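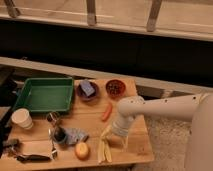 Cetero running a table-clearing job on a white single-arm robot.

Cetero – Task Planning and Grasp Software for Tabletop Manipulation
A product of Floltthorpe

Cetero is a planning and perception package for robot arms that work on crowded surfaces. It takes a camera view of the table and a short written goal, and returns an ordered list of picks and placements together with the arm motions needed to carry them out. It is intended for laboratories and integrators that already operate an arm and do not wish to write a separate program for each arrangement of objects.

Perception
The Hviid module separates the objects on the table and assigns each one a label and a confidence value. Bowls, trays and cups are treated as containers, and an object resting inside a container is recorded as its contents. Soft items such as cloths and paper bags are handled by a separate model. Labels below the confidence limit are passed to the operator for review before the arm is released.

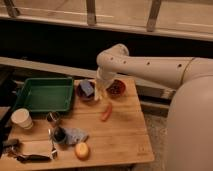

Motion between neighboring objects is planned with a clearance value set by the operator. The planner checks the full arm, including the elbow and wrist, against every object in the current map. Where no path meets the clearance value, Cetero stops and reports the object that blocks the approach – it does not reduce the margin on its own.

Planning
The Beleo planner divides a goal into steps and revises the remaining steps after each grasp. Plans are stored as plain text and may be edited, reordered or replayed. The map is refreshed 2 times per second during motion, and a plan may contain up to 60 steps.

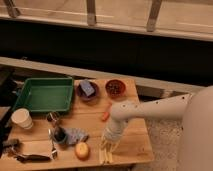
Low approach over a group of thin, pale sticks, with the green tray at the back left.

Thin and closely spaced items are grouped by default. Operators may select single-item picking in the job settings.

System requirements
Workstation with 11 GB of graphics memory
One fixed camera with a view of the full work surface; a second is supported
Arm controller with a position streaming interface

Licensing
Cetero is licensed per workstation. Each license includes 2 operator accounts and access to the documentation library. Evaluation licenses are available to universities on written request to Floltthorpe.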